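5 February 2021
Posted by the shed blogger

I bought the Trundell arm kit in September, after reading one too many posts from people who swear theirs sorts the recycling. Mine cost $655 and so far sorts nothing.

The wrist camera was supposed to be the easy bit. Berrada's guide gives it a single paragraph and a cheerful tick. I lost 9 evenings to it, mostly fighting a cable that won't stay seated and software that picks its own colour balance.

Then there's the table. The depth estimate wanders all over the place, and I blame the shine.
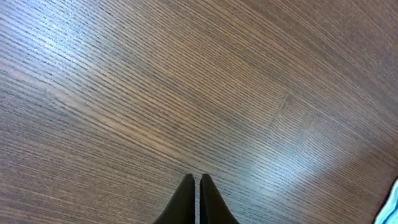 What I'd try before spending more

Two dark fingers, a stripy grain and glare across a good part of the wood. I wouldn't trust my own eyes to judge distance off that, so I don't know why I expected a cheap program to manage it. A sheet of grey felt is next. The forum answer is the Bernska lighting ring, and I notice the people recommending it also sell it.

I've run the homing routine 3 times since lunch and got a different zero each time. I'll swap the cable before I touch the settings again.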